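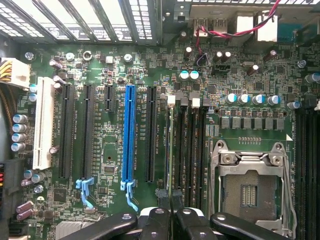 Expansion slot

An expansion slot is a long, narrow socket on a computer's motherboard that takes an add-in card. The card's gold-edged contacts press into the slot, which carries both power and data. Slots are used for graphics cards, network cards, sound cards, storage controllers and older specialist equipment such as laboratory interface boards.

Layout

Slots are mounted in parallel, at right angles to the rear panel of the case. Each one lines up with an opening in the panel, so that the sockets on the end of the card can be reached from outside. Openings not in use are closed with metal covers, often perforated to let air through. A cover is held by a screw or by a clamp that runs across the whole row.

Most workstation boards carry more slots than home boards. Slot names are usually printed on the board next to the socket, and makers differ in whether they number from the processor outwards or from the far edge inwards. Colour has no fixed meaning. Many makers use a brighter colour such as blue for the slot intended for the main graphics card, but the manual should be checked.

Types

Conventional PCI slots, introduced in the 1990s, are commonly white. They were still fitted to some workstation boards long after most new cards had moved to PCI Express, mainly for owners of older cards.

PCI Express (PCIe) slots come in several lengths, named after the number of lanes they can hold: x1, x4, x8 and x16. A short card will work in a longer slot. A long slot is not always wired for its full number of lanes, and a board may have an x16 socket with only 4 lanes connected.

Retention clips

Heavy cards can sag or work loose when a computer is moved. To prevent this, x16 slots often have a plastic clip at the end furthest from the rear panel, which catches a notch in the card. The clip has to be pressed or slid aside before the card is lifted. Broken clips are common on second-hand boards and do not stop the slot from working.

Fitting and removal

The computer is shut down and unplugged first. The cover for the chosen slot is taken off, the card is pushed down evenly at both ends and its bracket is fixed to the case. Cards that need more power than the slot supplies have their own lead from the power supply.

Dust in an unused slot is best removed with short bursts of air. Liquid cleaners should be kept away from the contacts.

See also
Motherboard
Riser card
Power supply unit

Last edited 18 April 2020 by Chaminda Sikder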